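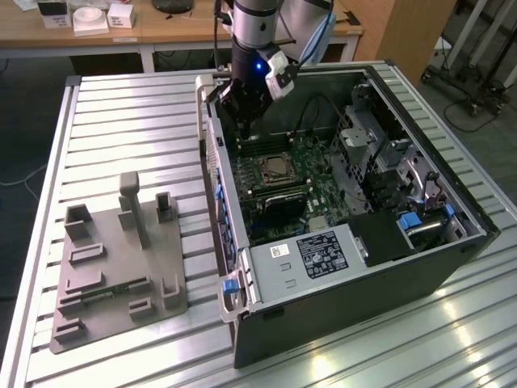 **Which way should the tower lie when fitting or removing memory?**

Lay it on its side with the open side facing up, so that the memory slots can be reached from directly overhead and a module can be pressed straight down.

## 7 Memory and drive cage

This section applies to desktop towers in the Ketley service program. Read section 6 (side panel) first.

**CAUTION:** Shut the computer down, unplug the power cord and wait 20 seconds before touching any part inside the case. Do not open the power supply. It has no parts that can be serviced.

### 7.1 Removing a memory module

1. Touch bare metal on the case, or wear a grounded wrist strap.
2. Move any cable that crosses the memory slots to one side. Do not unplug it.
3. Open the latch at each end of the slot. On some boards only one end has a latch.
4. Lift the module by its edges and place it in an antistatic bag.

### 7.2 Fitting a memory module

1. Line up the notch in the module with the key in the slot. If they do not match, the module is the wrong type for the board.
2. Press down evenly on both ends until the latches close.
3. Check that the top edge of the module is level along its full length.

*Note –* Fit matched modules in paired slots. The pairing order is in the Udex parts list, item 117.

### 7.3 Checking the drive cage

Do this check each time the case is open, even if no drive is being changed.

1. Look for loose screws on the cage and its brackets. Tighten by hand with a cross-head screwdriver – never with a powered driver.
2. Remove dust from the ventilation openings with a soft brush. Hold the brush still against fan blades so they do not spin.
3. Trace each cable near the cage from end to end. It should not be pinched under sheet metal or pulled tight at its connector.
4. Push small header connectors down gently with one finger. Do not pull on the wires.
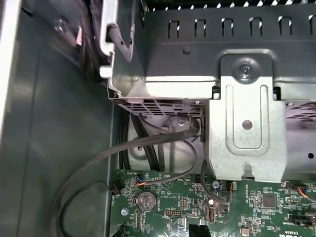
Kalinowski asks that step 4 be repeated after the cables are tidied, as a header connector can work loose while a thicker cable is being moved next to it. This has been adopted for all Neltari service benches.

### 7.4 Closing up

1. Return all cables to their original path, clear of fans and heatsinks.
2. Remove tools and spare screws from the case.
3. Refit the side panel and reconnect power.
4. Start the computer and confirm the installed memory in the setup screen. If the total is wrong, shut down, unplug and repeat 7.2.

Record the work on form 957 and attach it to the job sheet.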